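Pulseira de couro Hubmann, vale o preço?

marta_nos
Boa tarde a todos! Ando de olho na pulseira entrançada da Hubmann para oferecer à minha irmã, que faz anos em Maio. Na loja Nileo está a 333 coroas mais portes. Alguém tem? O fecho aguenta?

tecelao7
Tenho uma há 7 meses, uso todos os dias e está impecável. O fecho é magnético e até agora nunca se abriu sozinho. Só escureceu um bocadinho por dentro, mas isso é o couro a ser couro.

ruivinha
Pois a minha foi um desastre... perdi-a no autocarro à segunda semana! O íman é fraquinho se a pulseira ficar larga. Eu ia antes para a Riltico, que tem fecho de mola e custa menos.

tecelao7
@ruivinha se ficou larga era o tamanho errado, não é culpa do íman. A Riltico que tive largava tinta nas mangas todas, nunca mais.

ruivinha
Largou tinta porque era a vermelha, toda a gente sabe que a vermelha larga! Tenho a castanha e nada. 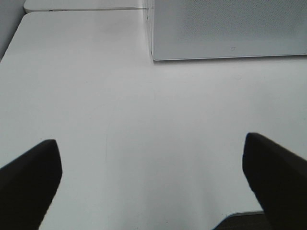

lua_de_linho
5 de abril de 2018
Meninas e meninos, calma :) Eu tenho as duas e para prenda escolhia a Hubmann, vem numa caixinha linda e nem é preciso embrulhar. Mas mede o pulso da tua irmã – com uma fita ou um cordel – e encomenda justo, porque o couro cede. Vi também na Ivcombe um conjunto com colar por 825, mas achei o colar muito pesado e desisti.

marta_nos
Obrigada! O conjunto foge-me do orçamento. Vou tentar roubar-lhe uma pulseira da gaveta para medir e depois digo qual escolhi.

ruivinha
Escolhe a de mola!!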